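Womville Reusable Cup Scheme
Progress report to the Zoubi Fund
Prepared by Nisreen Farah, project lead
13th August

1. Position against plan

Work packages one and two are complete. Work package three (washing and return logistics) is running eight days behind plan owing to the late fitting of the second dishwasher at the Clekham depot. The unit has now been commissioned and passed its hygiene check. No change to the end date is requested.

2. Participating outlets

The target for this period was 25 outlets signed; 39 have signed. Of these, 15 are in Womville town centre and the remainder are in Clekham and along the Skastimell road. Two outlets have asked for a smaller cup size for espresso, and a price has been requested from the supplier.

3. Baseline on single-use cups

The baseline survey recorded the type of cup in use at each outlet before joining. Lined paper cups were the usual choice – most outlets bought them by the sleeve from one of two wholesalers. Lids were recorded separately, as several outlets supply them only on request.

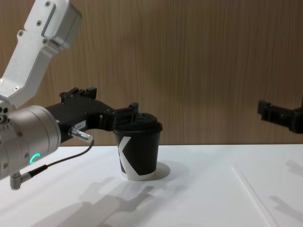

Figure 1. Black paper coffee cup.

Coloured and printed paper cups were entered under the same heading as plain ones. The sorting line at Skastimell does not accept lined paper of any kind, so both go to general waste.

4. Returns

Return points are open at all signed outlets. Staff at three sites reported that customers were leaving cups on top of the bin when the slot was full. Collection at those sites has moved from alternate days to daily.

5. Spend

Spend is within the approved budget. There is a small underspend on printing – the window stickers were reordered in one colour – and we ask to move it to van hire.

6. Next period

Fit return bins at Clekham station. Agree the espresso cup size. Repeat the outlet survey in January using the same form.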